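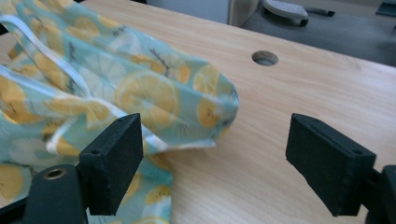
How do I keep thin drawstring bags from turning into a crumpled heap?

Last updated in February
Print this page | E-mail to a friend
206 shares

Posted by Marigold_Pennington

Hello everybody, and thank you in advance for reading, because I know I tend to go on. I have a growing collection of light fabric drawstring bags, the thin kind with a bit of a shine to them, and the one on the table there with the yellow and white citrus slices on pale blue is my favorite of the bunch. I use them for shoes when we travel, for the kids' swim things, for yarn, for library books, you name it.

My trouble is what happens between uses. I've tried folding them into squares and they slide open again the minute I turn my back. I've tried stuffing them all into one bigger bag, and then I have to empty the whole thing onto the table to find the one I want. The cords get wound around each other, and everything comes out looking like it slept in its clothes. We're in a small apartment in Vismont with one hall closet and one deep kitchen drawer, so I can't give them a shelf of their own.

Is there a way of folding or rolling these that stays put? And can I get the creases out without ruining the fabric? I don't have the care tags anymore, I snipped them off ages ago (I know, I know).

3 replies | 85 people found this thread helpful

Radomír Čierny

Good morning! I sewed bags like these for a market stall in Wudach for a good many years, so I have folded more of them than I care to remember, and slippery cloth is a nuisance for everyone. The folding itself is easy enough once the cord is dealt with, so start there.

Open the mouth of the bag all the way and pull the channel flat, so the fabric isn't gathered up anywhere. Most people leave the top half closed and then try to fold around the pucker, and it will never lie down for you. Put your hand inside and push the corners out too. Then lay the bag on the table and smooth it from the bottom toward the opening with the side of your hand, which lets the air out as you go.

Now bring the two long sides in so they meet in the middle, or fold it in thirds if it's a wide one. You want a strip as wide as your palm. Leave the cord hanging out past the top for now. Begin rolling at the bottom end, quite snugly, and keep going until you reach the opening. Wrap the cord around the roll two or three times and tuck the end under the last wrap. Don't knot it! You will be picking at that knot with a fork some Sunday evening when you are supposed to be packing.

The rolls can stand on end in a shoebox or a small bin inside your drawer, with the pattern showing, and you will spot your citrus one right away. My wife keeps ours in an old bread tin – it closes properly and it fits under the sink.

As for the creases, without the tag I would be careful. Many of these thin shiny fabrics are nylon or polyester, and a hot iron can mark them or even melt them. I'd hang the bag in the bathroom while somebody takes a shower and then smooth it by hand. If that doesn't do enough, turn it inside out, put a cotton dish towel over it, and use the iron on its very lowest setting with no steam. Try a spot near the bottom seam first and keep the iron moving. And please keep it away from the cord, some of them shrink and then the mouth won't open evenly.

Good luck with it, and greetings to Vismont, I had an aunt there.

14 people found this helpful

brosermont_bev

I just stuff mine in a tissue box lol. Wrinkles fall out when you put something in it.

2 people found this helpful

TwoCatsAndAKettle

Radomír's rolling is very close to what I do, so I'll only add a couple of things. If your bags have very short cords there won't be enough to wrap, and in that case a soft hair elastic works nicely. I'd skip the ordinary rubber bands, mine went gummy over one summer and left a mark on a bag I was fond of.

The other thing is to shake them out before you roll. Swim bags especially! I put one away a little damp once, and by the time we wanted it again it smelled so musty that it took two washes in cool water with a splash of white vinegar to bring it back. Now everything hangs over the back of a chair overnight, opened up wide, and gets rolled in the morning while the coffee is going.

Also, I sort mine by size and not by what they're for. I used to have a shoe bag and a yarn bag and so on, and I was forever hunting for the right one when any of them would have done.

9 people found this helpful

Comments (4) | Print this page | E-mail to a friend
Viewed 3,271 times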